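I spent most of August with the Pasell Border Atlas open on my kitchen table, and I have grown fond of it, even though it made me grumble more than once. If you follow diplomacy and peace talks the way I do, with a cup of coffee and too many newspaper clippings, you know how hard it is to keep straight who claimed which valley and when the last ceasefire line was drawn. Ryan Marsden's atlas sets out to fix that, and for the most part it does a lovely job.

The maps are the reason to buy it. There are 100 of them, each with a page of plain text on the facing side, and the colors are easy on older eyes like mine. My favorite part is the long section on the Jirkham talks (the ones that dragged on over the river crossings), where three maps laid out in order show what each delegation walked in asking for and what ended up on paper. I had read plenty about those talks and still never understood why the Velel road mattered so much until I saw how it runs behind the hills!

Marsden writes the way a good neighbor explains things over the fence. He doesn't take sides that I could tell, and he gives the smaller players their due, which I appreciated. The chapter on Etim and its customs posts sounds dull, I know, but I read it twice.

Now for the grumbling. The index is poor. I looked up "prisoner exchange" and was sent to a page on fishing rights. The coverage before 2000 is thin, so if you want the older history you'll need another book beside it. And the binding is tight enough that the middle of every double-page map disappears into the fold, right where the border usually is. I ended up holding mine flat with a sugar jar.

The online edition comes with the print copy and lets you zoom in, which helps with the fold problem. Signing in took me a few tries, but after that it ran fine on my old laptop.

I'd give it four stars out of five, and I'll happily buy the next edition if they redo that index.
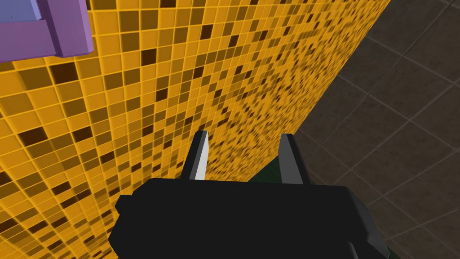
Yellow and amber mosaic tiles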